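Skaststead Kitchen Notes

README

Skaststead Kitchen Notes is a small collection of written records about dry food on a countertop: measuring it, pouring it, warming it in a pan and putting it away again. Each record covers one short task from start to finish. The collection has 60 records, all written by hand in English and checked by a second person.

Maintainers: Thiện Vũ, Mi-kyung Kwak
Recipes and pantry list: Amanuel Feyisa
Current state: complete for pouring and toasting, partial for storage

What is in the folder

records/ has one text file per task
pantry.txt lists the dry foods and how each one is kept
pans.txt lists the pans and the burner settings
labels.csv has one row per record, with the task name, the food, the container and the pan
changes.txt is the running list of edits

File names start with the task word (pour, toast, stir, store), followed by a number. The numbers have gaps where records were merged. Please don't renumber them, as labels.csv points to the old numbers.

Tasks

Of the 60 records, 22 are pouring tasks. The rest are split between toasting, stirring and storage. A pouring record begins when the container is opened and ends when it is set back down. If the burner is turned on during the same task, the record is filed under toast, even when most of the text is about pouring. Hugo Vidal sorted the first batch the other way around and those files were moved in June.

Each record has four fields:

Food: the name used in pantry.txt
From: the container the food starts in
To: the pan, bowl or jar it goes into
Notes: anything that affected the result, in plain sentences

The Notes field is the long one. Some run to a page and some are a single line. We left them as written apart from spelling.

Containers and pans

Dry food is kept in glass jars, zip bags and clear plastic bottles. The bottles are reused drink bottles, washed and left open on the rack overnight before they are filled. They take up little room on the shelf and the level is easy to check. The drawback is the neck. Rolled oats and small seeds run through it without trouble, but chopped nuts, granola and anything with clusters will pack at the shoulder and come out in lumps. Records with this problem have the word "jam" in Notes.

For granola and nut mixes, take the cap off, hold the bottle upside down low over the pan, and let the pieces slide down. Keep the mouth of the bottle just above the rim. Pouring from higher up scatters the small bits across the table. If the neck jams, tip the bottle back upright and tap the base before trying again. Do not squeeze.

The deep black nonstick saucepan is used for nearly all the toasting records. It goes on the mint-green induction cooktop, which sits on the marble-patterned table. A shallow layer over the bottom of the pan is enough. With more than that, the pieces underneath brown first and the top stays pale. 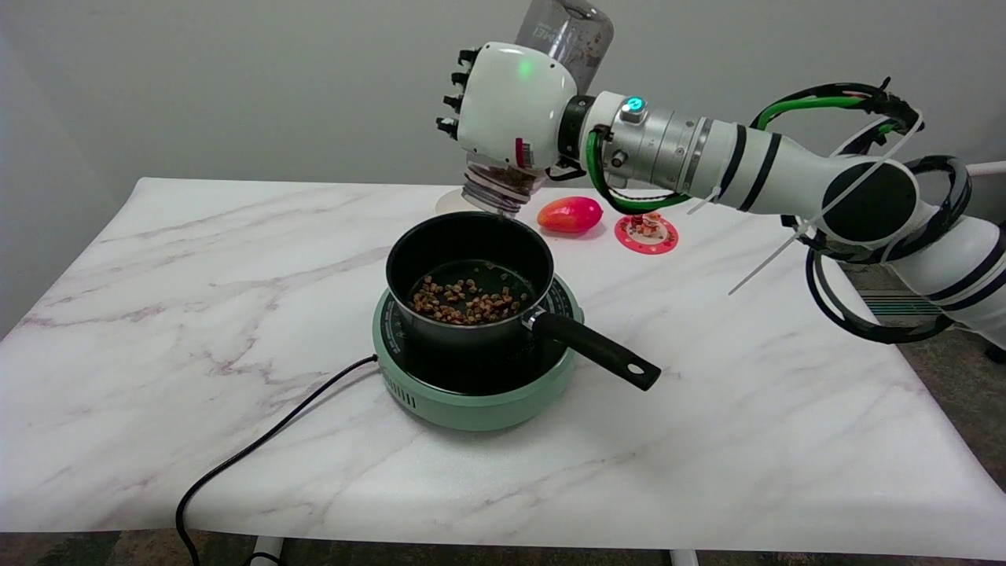 Toasting

Start on the lowest setting and stir with a silicone spatula. Metal spoons are not used in the nonstick pan. Nuts and seeds without sugar can go up one setting after the first minute. Granola that already has honey or syrup in it should stay on low the whole time. Take the pan off when the smell changes, and tip the food onto a cold plate, where it stops cooking sooner than it would in the pan.

Records toast-54 and toast-59 are the same mix done twice, once with dried fruit in the pan from the start and once with the fruit added on the plate. The second is the better method and is the one in the pantry list.

Storage

Toasted food goes back into a container only when it is fully cool. Jars are preferred here over bottles. The storage records are short and several have no entry under From. Cường Tiêu is filling these in.

Known problems

"Granola" and "nut mix" are used for the same food in some early records. The labels file uses "nut mix" for both.

Burner settings are those of one cooktop. They will not match other models, so read them as low, medium and high.

Amounts are given in cups in some files and in grams in others. We have not converted them.

Two storage records mention a Gavby jar that is missing from pantry.txt. It holds the same amount as the large Lương jar.

Use and corrections

You may copy and reuse the text for any purpose, including teaching. Please keep the maintainers' names with it. Send corrections to Mi-kyung Kwak with the file name and the line you want changed. Corrections are added on Friday afternoons, and each one gets a line in changes.txt.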